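Monday again, tea gone cold, typing this before the 4 o'clock handover

So the robots. People keep asking. Ornosdale is a serviced lets firm, 40 flats, and since July part of the room reset has been done by machine. Cushions back on chairs, throws straightened, chairs nudged where they belong. Bandeo does the planning side, tells you which flat and when. Used to be Ye-rin with a clipboard. I miss the clipboard a bit.

What's changed for us — less bending, for one. My back is better, no argument. But we went from 6 on a shift to 4, and the two who moved to the laundry site didn't exactly ask to go. Management call it redeployment. Hm.
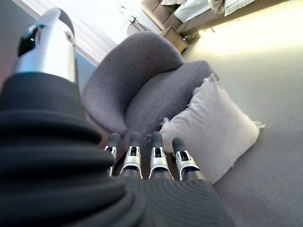
And the pace is differnt. You used to do a living room in pairs and have a natter over it. Now one of us does bathrooms and kitchen, checks the lounge after, ticks it off on the tablet. Quiet job these days. Bo-ram Na brings a radio.

The other thing is training. We got 3 hours, mostly slides. Ye-rin Kong had asked for a full day and I think she was right. When it stops halfway through a room you want to know who to ring, and the number on the sheet goes to teh wrong office.

Pay talks next week. Will write more if I get a minute — handover now, got to run.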